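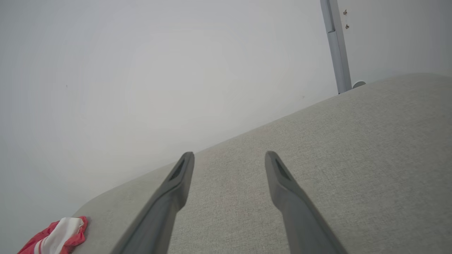
A robot's two grey fingers, with a red and white cloth in the corner.

How does a robot know what to pick up?

Imagine you are asked to tidy a crumpled cloth. You look, you reach, you grab, and you are probably thinking about lunch the whole time. A robot has to be told how to do every bit of that, and the telling is done by software, a very long set of instructions written by people.

Let's start with seeing. A small camera rides along near the robot's fingers, so it sees what the fingers are reaching towards. But a camera only gives the robot tiny coloured dots, called pixels. It has no idea that one patch of dots is a cloth and another is a seat! Working that out is called perception. The software looks for clues, such as where the colour changes suddenly. Bright red and white beside pale grey fabric is a lovely big clue. A white wall is much harder, with hardly anything on it to notice.

Olesia Dmytriv writes this kind of software at a workshop called Trernix. She showed her program 2,000 pictures of cloths, folded, flat and scrunched into balls, until it became good at spotting new ones. "It once told me my scarf was a tea towel," she says, "and I suppose I could see why."

Next comes planning. The robot knows where the cloth is, but how should it get there? Its planner, which Olesia's team named Nurkstead, tries out 151 different paths inside the computer before the arm moves at all – a bit like tracing your way through a maze with a finger before you use your pencil. Any path that bumps into the furniture is thrown away.

Last of all comes control. This part sends little messages to the motors, over and over: left a bit, down a bit, slower now, close the fingers. After each message it checks where the arm has got to and puts right any small mistakes.

Try it yourself! Ask a friend to shut their eyes, put a sock on the sofa, and guide them to it using only words. You will soon find out how careful your instructions need to be.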